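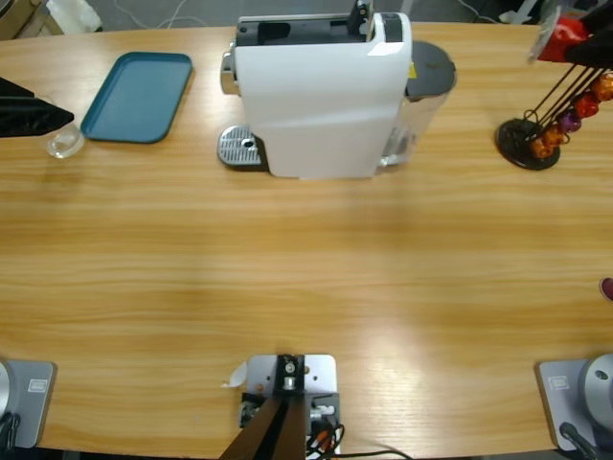 Prikbridge paper mill open day

The mill at Prikbridge opens to the public once a year, in April, and I had meant to go for some time. It is a 23 minute walk from the station if you take the towpath, and a good deal longer if you follow the road signs, which are meant for lorries. I took the towpath. It was muddy as far as the second lock and fine after that.

Visitors sign in at the old weighbridge office. You are given a hi-vis vest, ear plugs and a visitor badge, and you are asked to leave bags in a locker. The lockers take a pound coin and give it back. Open-toed shoes are not allowed, and a couple in front of me had to go home and change.

We had coffee in the office while the group gathered, then a short talk on the history of the site. There was a corn mill here first. Paper came later, when the Grosberg family bought the water rights and put in a single machine making wrapping paper for grocers. Their name is still on the chimney in white brick, although the firm was sold and sold again. The present owners are Pretorius, who make filter papers and a heavy uncoated board used for book covers and archive boxes.

Our guide was Ryszard Szulc, who started in the finishing room and now runs the day shift. He spoke clearly and did not hurry anyone. He carries a torch and uses it to point at things, and this works well in a building where you cannot hear much.

The tour starts at the pulper. Bales of dry pulp arrive by road and go up a conveyor into a vat the size of a small swimming pool. From the gallery you look straight down on it. The stock looks like thin porridge and smells faintly of wet cardboard. Ryszard said the water in it comes from the river Zesside, is used several times over, and goes back through the settling tanks behind the car park. We saw the tanks later. There were ducks on one of them.

After the pulper come the refiners, which you only see from outside, and then the machine hall. It is hot and very loud. The paper machine is 90 metres long and fills the hall from end to end, with a walkway down one side. At the wet end the stock runs out over a moving mesh, and within a few paces of walking you can see it stop being a liquid. It goes through the presses and on to the drying cylinders, nine of them in the first bank, and by then it is plainly paper. They were making a cream board for bookbinders that day. I had expected to see more people. There were two in the control room and one walking up and down with a clipboard.

The reel at the dry end had 3,871 metres on its counter when we got to it. We waited to see a reel change but it was not due for a while, and the next group was behind us.

The finishing room is quieter and you can take the ear plugs out. Reels are slit and cut to sheets, and a proportion of the sheets are still checked by hand. A woman at the end bench was fanning a stack and pulling out faulty ones faster than I could see what was wrong with them. She showed us a few. One had a thin patch you could only find against the light, and another had a crease at one corner. Rejects go back to the pulper.

The last stop was the sample room, with drawers of old papers going back to the Grosberg days. The sugar paper has kept its colour very well. Children could make a sheet at a small vat by the door and collect it after it had been pressed. Several adults were doing this too. Mine came out thick on one side.

Offcuts were on sale at the gate, cash only, in bundles tied with string. I bought one of the cream board and one of grey.

The tour took an hour and three quarters. There are two flights of open metal stairs and no lift to the gallery, though the finishing and sample rooms are on the ground floor and can be visited separately if you ask when you book. Booking is by telephone. Toilets are in the office building only, so go before you set off. The last tour leaves at 3 pm, and the towpath gate is locked at six.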